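The Missing Piece Business
In Gokthorpe, a small shop makes its living from the parts that fall out of board games

The letters usually start with the dog. After the dog comes the vacuum cleaner, then the house move, then the nephew. Kumiko Hoshino has kept the ones she likes best in a folder under the counter at Amegashie, the shop she runs on a side street in Gokthorpe, and she will read from it if the afternoon is slow.

"We have everything but the blue horse," says one. Another gives a full page to a holiday cottage, a rainstorm and an argument between two sisters, and only in the last line asks for a single wooden disk.

Amegashie sells replacement parts for board games. It sells pawns, counters, dice, tiles, pegs, spinners, sand timers, play money, the little plastic stands that hold cardboard figures upright, and cards if it can get them. It does not sell complete games, except by accident, when enough parts of one come in to fill a box. Hoshino opened it 19 years ago with her cousin's stock of used toys, and found that people came in for the bits.

"I had a jar of loose pawns by the till because I didn't know what else to do with them," she says. "People would tip it out and go through it. They spent longer on the jar than on anything with a price on it."

The shop now has a wall of 200 drawers, bought from a watch parts dealer who was closing down. Each drawer has a card label written in pencil, and the labels get changed often. The system is by shape first, then size, then color. It took several tries to get there. Sorting by game seemed obvious at the start, but most pieces arrive without a box and many games used the same pawn. A red halma-style pawn of the ordinary size might have come out of dozens of different sets. Put it under the name of one and you will never find it for the others.

Most of the trade is by mail. Customers write in with the name of the game, the maker if they know it, and the year on the box. Hoshino asks them to send a piece they still have, if there is one of the same kind. Photographs are useful but they lie about color, and hardly anyone puts a ruler in them. A yellow that looks right on a phone can turn out to be a mustard when it is next to its brothers on the board.

"People will play with a button for ten years and not mind," she says. "But if you sell them a yellow that's nearly right, they mind that very much."

Where the pieces come from

Stock comes from house clearances, thrift stores and the boxes people leave in the doorway. A box marked "incomplete" is worth little to anyone else, so it is cheap. Renji Matsuda does most of the buying. He used to drive for a furniture auction and knows which sale rooms put the toys in a corner with the lamps and the suitcases.

He looks for certain things. Games from before plastic took over are good because the wooden parts last and wash well. Travel games are good because their pieces are tiny and always go missing, so there is steady demand. Word games are the backbone of the business. Letter tiles sell every week, and the same letters are always wanted. Trivia games are nearly worthless except for the wedges.

August is the best month for buying. People clear their attics in the summer and sellers want the boxes gone. It is also a heavy month for orders, with families opening the games cupboard at a rented house and finding what earlier guests have done to it. The other peak begins after New Year, when the holiday games have all been played once.

Everything that comes in gets washed, except paper and anything with a printed face that looks as if it might lift. Wooden pieces are wiped and left on a towel. Plastic goes into a colander with dish soap. Dice are dried one by one, and any with a chipped corner are put in a tub for schools, who use them for counting.

Making what can't be found

Some parts never turn up. For those there is Chiyo Ishida, who works in the back room three mornings a week and makes new pieces to match old ones. She trained as a sign painter. Most of her work is small wooden pieces, cut from dowel or strip, sanded and painted.

The cutting is quick. The color takes most of the morning. Old pieces have faded or gone brown with handling, so a fresh coat of the right original paint will look wrong. Ishida mixes for the piece as it is now. She paints a scrap, lets it dry, holds it next to the sample by the window, and mixes again. She keeps the scraps on a string with the recipe on the back of each one. There are a great many greens.

She won't do everything. She turns down anything with a licensed character on it, and she turns down cards, since a replaced card can be picked out from the back by anyone who has played a few rounds. For a missing card she suggests removing its match from the deck if the game allows it. If it doesn't, she suggests sleeves, with a handwritten card among the rest.

"Sleeves solve most of it," she says. "They also solve jam."

Her prices are low for the work. A painted pawn costs what a sandwich costs. Hoshino says that they tried charging more and orders fell off at once, because by then a customer can buy another copy of the game and start over with a full set. Plenty of people would still take the repaired one. They want the board with the burn mark and the score pad with their grandfather's writing on it, and they want to be able to play on it.

What collectors want

Detlef Strobel is a different kind of customer. He collects strategy games and has been buying from Amegashie since its early years. He wants the exact part from the exact printing. For one set he spent two years looking for a box insert, the folded cardboard tray that holds the pieces in place, which most families threw out within a week.

Strobel is polite about painted replacements, but he doesn't want them. If he does accept one, he marks the underside with a dot of ink so that whoever owns the set next will know. Hoshino thinks this is fair and has begun offering it to everyone. Few people take it up.

He has also supplied the shop with information. His notes on which makers used which pawns run to several binders, and a copy sits by the drawers. There are corrections in three different hands. The section on a short-lived maker called Ater has been rewritten so many times that the page is mostly tape. Ater changed its suppliers whenever the price moved, and two copies of the same game bought in the same year can have different counters.

The new games

Modern games have brought other problems. They come with far more parts than the old ones, in many more shapes, and players often know precisely what they are missing before they have finished punching out the cardboard. Most publishers will send a replacement if asked soon enough. After a few years the game goes out of print and the spares are gone, and then the letters start to arrive in Gokthorpe.

Shota Yoshida runs a game night above the Hikell cafe, a short walk from the shop, and has picked up habits from it. Every game on his shelf has a list of contents taped inside the lid. Pieces are bagged by player, so that a box can be checked in a minute while people are putting on their coats. He keeps a dish by the door for strays. It is never empty, and on most evenings somebody finds in it a thing they had stopped looking for.

His advice for home is simple. Play on a cloth, because pieces bounce off bare wood and roll. Use shallow trays or saucers for the small parts and give one to each player. Count the dice back in. When a game moves house, tape the box on all four sides and pack it flat. If something does go missing, write down what it was on a slip and put it in the box, so that the next person doesn't have to work it out from the rules.

And look under the insert first. Hoshino says that a fair share of her customers write a second time, after the order has gone out, to say the piece was under there all along. She tells them to keep the spare.

Amegashie is open mornings and by mail. Send a sample piece if you have one, wrapped in something soft, with your name on the packet.
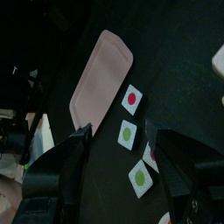 Small parts: white square markers with colored dots, beside a pale pink tray.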